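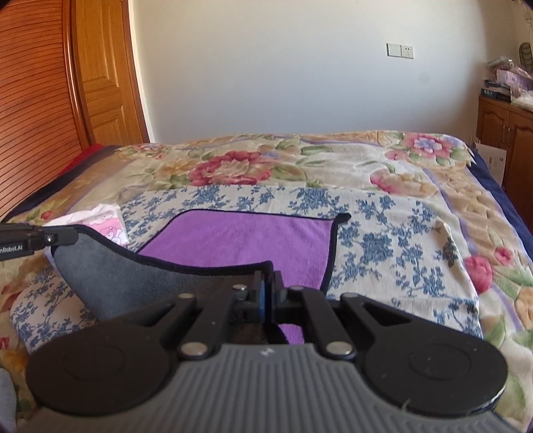 How to Fold Microfiber Towels on the Bed (and keep them folded)

Quick one today. Laundry is piled up and I fold on the bed because the table is never clear. Microfiber is its own thing — it grabs at everything, it slides when you want it to stay, and the corners flip up the second you let go. Took me a while to get a fold that stays put. Writing it down before I forget.

Works for the purple one with the dark stitched border and for pretty much any rectangular microfiber towel. Hair, gym, car, dishes, same fold.

What you need

A bed, made. Doesn't have to be hotel made, just pulled flat.
A light cotton throw or old sheet on top. Mine is white with blue flowers.
The towels, all the way dry.
A shelf, drawer or basket for them to go in. Measure it first, see step 1.

Step 1. Measure the shelf

Do this once and never again. Depth of the shelf, front to back. Mine is 11 inches. Folded towel needs to come in a little under that or the door won't shut and you'll be shoving. Write the number on a bit of masking tape and stick it inside the door. I didn't do that the first time and had to go measure again on Tuesday.

Step 2. Clear the bed

Take everything off. Wrappers, packets, phone, socks, whatever landed there. Small stuff gets folded up inside a towel and you find it a month later. Ask me about the cough drops.

Step 3. Put the throw down

Smooth it with your forearm, not your hand. Forearm gets the whole width in one go. Cotton is good under microfiber, fleece is terrible, the two stick together and every time you pull the towel the blanket comes with it.

Step 4. Shake and check for lint

Hold two corners on a short side and snap it once, hard. Then look at it. Microfiber holds on to lint and hair and if you fold it in now it's going in your face later. Strip of packing tape round your fingers, sticky side out, pat pat pat. Two or three strips for a bad one.

Step 5. Lay it flat, good side down

If the two sides are different, put the side you want to see on the bed. Purple goes down, gray underside looking up at you. Both sides the same? Skip this.

Long side facing you. Pull the corners out gently one at a time. Don't stretch it, it'll just creep back and the edges wont line up.

Step 6. First fold, long way

Pinch the near edge in the middle, right on the stitching. Lift and carry it over to the far edge. It'll curve up in the air on the way, thats fine, let it. Lay it down stitching on top of stitching. The border is your ruler here — if you can see an even dark line all the way along, you're straight. If it wanders, lift from the middle again and re-lay. Don't drag it from a corner.

Now one flat stroke from the middle out to the left. Then middle out to the right. Pushes the air out.

Step 7. Deal with the peaky corner

There's always one. A corner lifts into a little point and every layer you put on top makes it worse. Tug it out along the diagonal, press flat with your palm, hold for a slow count of three. If it still pops up the stitching has shrunk a bit on that corner, put it on the inside of the next fold and forget it.

Step 8. Thirds

Left third in over the middle. Right third over the top of that. Tuck the last end a tiny bit short of the fold, finger width, otherwise it bulges.

Check against your shelf number. Too wide? Do quarters next time instead of thirds. Big bath size ones I do quarters, hand size ones thirds.

Step 9. Stack

Folded edge to the front, loose edges to the back. Looks better and you can pull one out without the rest coming along. No more than six or seven high, after that they lean.

Different colors in different piles if you use them for different jobs. I do, kitchen ones do not go near the bathroom ones.

If you'd rather roll

Do steps 1 to 6 then roll from a short end, tight, seam down. Good for a gym bag or a basket. Not great on a shelf, they unroll when you bump them. A wide rubber band off a bunch of broccoli holds one nicely.

Washing, since it keeps coming up in the comments

Own load, or with other synthetics. Cotton bath towels shed all over them.
Warm, not hot.
No fabric softener. No dryer sheets either. They coat the fibers and the towel stops soaking anything up.
Less soap than you think. I use half.
Low dryer or hang up. Low takes one cycle in mine, hanging takes overnight in winter.

On weights. The number on the label is gsm, grams per square meter. My 200 ones are thin and fold down to almost nothing, good for glasses and dusting. The 300 ones are plusher and springier and those are the ones that need the palm press in step 7. If you're short on shelf space buy thinner.

Stuff that goes wrong

Towel clings to your hands. Dry skin. Hand cream, wait for it to sink in, then fold.
Static. Mist the throw with a little water from a spray bottle, not the towel.
Folded stack smells musty. It went away damp. Wash again, no shortcuts.
Fold comes out lopsided every time. Towel's probably not square anymore. Match the stitching on one long side and hide the extra inside.
Border curling. Run a warm iron near it through a cotton cloth, lowest setting, few seconds. Never iron straight on microfiber, it melts.

Fitted sheets next, if I can find the patience. Somebody asked for pillowcases too, that one's short so it may go up first.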